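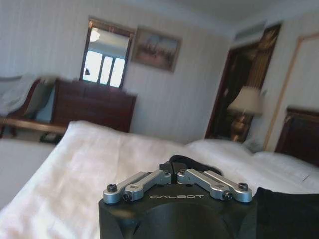
Section 4 - Gripper set-up for bed work, Trulletti home arm

Do sections 1 to 3 first. Arm clamped, power supply tested, stop button in reach.

4.1 Checking the linkages

1. Power OFF at the wall, not just in Prurkance.
2. Check every hex screw on the finger links. Snug. Don't lean on the key.
3. Move both sides by hand. Should mirror each other all the way in. If one side lags, go back to 3.7.
4. Route the cable with slack over the top of the housing. Swing the wrist through its full range by hand and watch it. No rubbing, no snags.

Caution: keep fingers out from between the links. They close harder than you'd think.

4.2 Zero and height

5. Power on. Start Prurkance, load the Galindo profile.
6. Run HOME. Wait for the second beep - the first one only means the wrist is done.
7. Set hover height to 163 mm over the mattress. Measure with the bedding on, not off.
8. Set grip force to 46. Units are whatever the driver uses, don't convert.
9. Save. Name it something you will recieve no surprises from later, like bed_soft.

Note: duvets move. Hight changes every time somebody sits on the bed, so redo step 7 after.

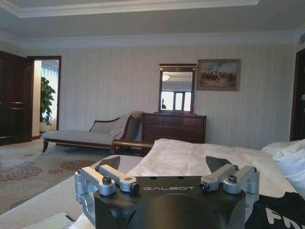 10. Jog down slowly, speed 7 or less, until the tips just dent the cover. Back up a touch. Store that as FLOOR.

4.3 First cloth pick

11. Use something small, soft and dark on a pale cover. Socks, T-shirts. White on white comes later, see section 6.
12. Bunch it up a bit. Flat cloth slides out.
13. Open fingers, jog over the cloth, go down to FLOOR, close.
14. Lift 74 mm and hold.
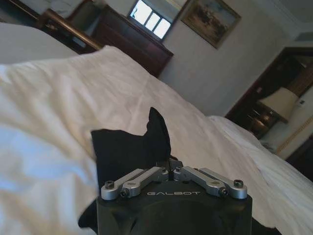 15. If it drops, add force in small steps. If the duvet comes up too, FLOOR is too low - redo step 10.
16. Repeat till you get a clean run, then save the profile again.

Caution: no zippers, buttons or drawstrings at this stage. They jam in the links.

Dastisden wrist boards only: turn off auto-retry before step 13. It will keep grabbing after a miss.

Next: section 5, drop points.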